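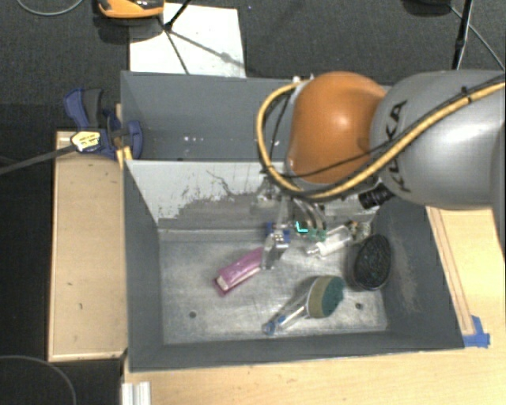

Night Proofreader, Curncombe Almanac

We have printed tide tables, frost dates and questionable advice about onions since 1973, and we need someone to catch the mistakes before our readers do. They write letters. Long ones.

The October edition runs to 237 pages, most of them numbers. You'll work two nights a week, paid by the hour, with a desk lamp and a chair that leans left. Experience helps — patience helps more. Strong feelings about commas are fine if kept indoors.

Send a short letter to Vasiliki Sotiropoulos by 2021-06-07. Yes, she will mark the typos.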